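Kubiak libel hearing - anyone following it?

Nhi Bạch
The judge has refused to strike out the Sundholm claim, so Kubiak and the 4 other councillors go to trial in March. Hearing took 2 hours.
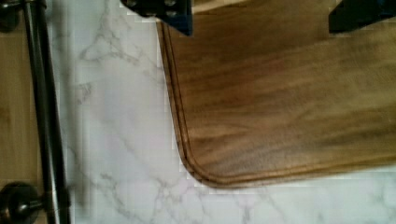 Chopping board, groove side up

Diễm Thái
Wrong call. What he said about the Grillitz contract was opinion.

Nhi Bạch
He said they took money. You can't call that opinion.

Diễm Thái
Read the whole speech. He was asking a question - the paper cut it down.

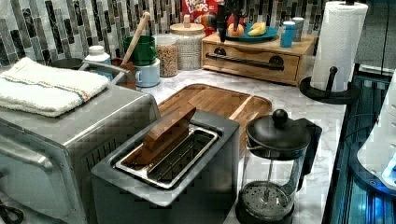

Ánh Vi: Has the defence been filed yet? I thought they had until 6 pm.

Nhi Bạch
Filed at 1035 this morning. It pleads truth as well as opinion.

Ánh Vi
Then he'll need documents, and I haven't seen any.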